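by Arsalan Paracha
in Entertainment, Music, Visits
389 16
0 3
SHARES

Hamirik Studios opened its doors on Monday to press and trade visitors, the first such day since the music company moved its recording and video work under one roof. The building was formerly a cold store. It now holds two tracking rooms, a mixing suite, a rehearsal stage and an office floor used by the Garnari label.

Visitors were taken round in groups of 20, starting at 10 am. The tour began in the larger tracking room, where the walls have been lined to a depth of 16 centimetres and the door is a double set with an air gap. The house engineer played the same vocal take through three microphones. The differences were small on the studio monitors and smaller still on the portable speaker she used afterwards.

The mixing suite was shown without a session running. Most of the questions here were about booking. The day rate covers an engineer but not an assistant, and overnight hours are charged separately. Garnari artists have first call on the room until the end of May — outside bookings are fitted in around them.

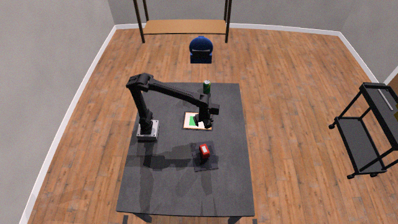 The rehearsal stage is the part of the building most likely to be of interest to touring acts. It has a sprung floor, a fixed lighting grid and a loading door wide enough for a van to reverse up to. The singer Cluvov has been rehearsing there ahead of the Sasaki tour and ran two songs for the second group, with a backing track in place of the band. The low end was heavy near the rear wall. Staff said more panels are on order.

There was a short question session upstairs with tea. The label would not give a release date for the Cluvov album, or say whether the Sasaki dates will be filmed. Asked about parking, the manager said the yard takes six cars and the street is free after 6 pm.

The next open day is planned for the autumn. Places are by email request to the studio office, one name per request.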